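Last revised 9 April 2019 by Henryk Bednarek, purchasing, Imora test kitchens. Send corrections to me before you send them to a vendor.

# Robot arm purchase: questions we keep getting

**Why haven't we bought one yet?**

Because the three quotes on my desk don't describe the same thing. Golten prices the arm, the gripper and the controller together. Homerau prices the arm alone and lists the gripper under "accessories." Mackay wants a paid site visit before it will put a number on paper. Until all of them fill in the same sheet, there is nothing to compare.

**The Homerau quote is the lowest. Isn't that the end of it?**

It's the lowest first page. Add the gripper, the mounting plate, the safety stop and the training and I expect it to land close to Golten. I've asked for a full price in writing. So far I have a brochure.

**What does the 1789 on the Golten quote stand for?**

Dollars, per year, for the software license. It's on the back page in small type. We would pay it every year we own the arm, and the quote doesn't say what happens to the arm if we stop.

**How many arms are we planning for?**

The February request said 6. I've cut it to 2, and I'd be happier with one. If the first arm earns its counter space, ordering another is a phone call.

**Can we trust the payback figures?**

I don't. Every vendor assumes the arm works a full shift with no one helping it. Ask what share of the day their existing customers get, and ask to speak to one of those customers without the sales rep on the line.

**Should we pay for simulation before hardware?**

Probably, if the price stays small and the vendor models our counter, our appliances and our containers. A simulated kitchen can show a bad layout cheaply. It's weak evidence on grip, spills or wear, and I won't sign a purchase order on the strength of one.

**What does simulated counter work look like?**

Rendered from overhead, with a microwave and an empty dish rack at the back and a woven basket on the counter:
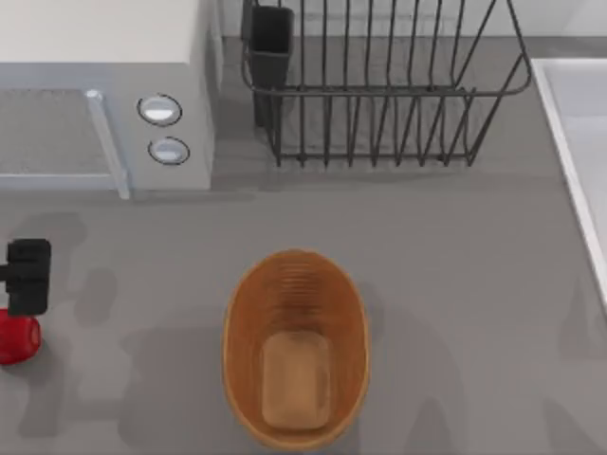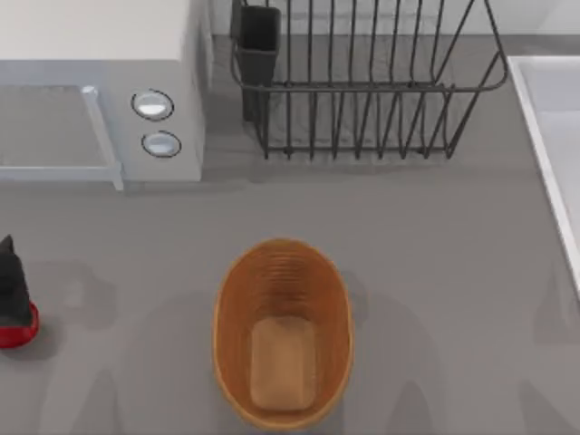

**How much should we hold back for things the quote leaves out?**

Hold back up to 20 percent of the full price, and keep it on its own budget line. Freight, electrical work and spare gripper fingers come out of that. If a department wants to spend it on a nicer arm, the request comes to me first.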